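Drerklow Workshop — Tracker
Issues / Hand grippers / Closed

Ticket 257
Left gripper loses grip on tall flat items at the holder
Status: Closed
Part: hand-held gripper, left
Bench: framed table, back bay
Opened: January

Summary

When the left gripper is used to lift a tall flat item out of the white holder or lower it back in, the item tilts in the fingers and sometimes slides down. The right gripper does the same job without trouble. Both were built from the same Flendenico drawings and both have the same firmware on them.

What I expected

Item stays upright between the fingers until the trigger is let go.

What happens

The top of the item leans towards the cable side. If it leans far enough it catches the rim of the holder and I have to let go and start again. In a run of 27 lifts it caught the rim on 5 of them. The logged finger opening jumps at the same moment, so the recording is no use for playback on the arm afterwards.

Already tried before opening this

Swapped the rubber pads between left and right. No change.
Cleaned the pads with alcohol. No change.
Re-ran the zero on the finger encoder. Reads correctly open and closed.
Moved the holder further from the edge of the table. No change.

Log

09:40
Checked the table first because it has been a cause before. One of the clips had some play in it. Pushed it home and the top no longer rocks. Repeated ten lifts, same tilt. Leaving the clip as it is now, it should have been like that anyway.

10:15
Took the left gripper apart. Finger slides are clean. The printed carriage has a small amount of wear on the inner face, less than I thought it would. Measured the gap between the finger tips when closed: 2 mm wider at the bottom than at the top. The right one is even all the way down. That explains the lean but I don't yet know what is pushing it over.

11:05
Put it back together with the finger screws done up in order, bottom pair first. Gap is even on the bench with nothing plugged in. Plugged the cable in, picked the gripper up, gap is uneven again. Unplugged, even. So it is mechanical and it comes with the cable.

11:30
Went back to the table to try it under load, both grippers in hand and plugged in as they would be for a normal session. Moved the left one slowly at the holder and watched the fingers and not the item. The cable leaves the body sideways, and when the wrist turns the loop pulls on the plug. The plug housing is screwed to the same plate as the finger carriage, so the plate moves and the fingers go with it.

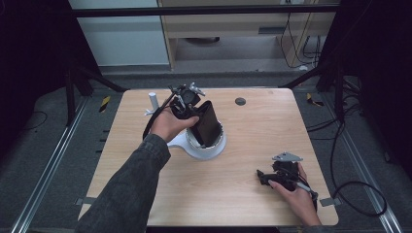 Left gripper at the holder, with the cable looping out past the wrist.

12:10
Tried tape as a quick check. Two turns of cloth tape holding the cable to the back of the grip, with a bit of slack before the plug. Ten lifts, no tilt. Turned the wrist as far as I could, still none.

14:20
Tape is not a fix, it gets in the way of the trigger. Looked through the Bidwood parts bin for a clamp and found one the right size for the cable. Fitted it to the lower grip screw with a longer screw and a washer. Slack between clamp and plug is a loose thumb's width.

14:50
Full run of 27 again with the clamp fitted. Nothing caught the rim. Finger opening is a flat line in the log while the item is held.

15:05
Also checked that the new screw doesn't touch the encoder board inside. It clears, but not by much. Anyone fitting a longer one should look before tightening.

Cause

Side load from the cable twisting the carriage plate. Nothing wrong with the pads, encoder or firmware.

Fix

Cable clamp on the lower grip screw. Holder and software left alone.

Still to do

Fit the same clamp to the right gripper. It has shown no fault so far but the plate is the same.
Add the clamp to the build notes under Athanasiadis rev B, before the section on wiring.
Redraw the plate so the plug has its own mount — separate ticket, low priority.
Recordings made with the left gripper before the clamp went on need checking for jumps in finger opening. Don't delete them yet, the ones without the holder may be fine.

Closed 15:20. Reopen if the tilt comes back with the clamp in place.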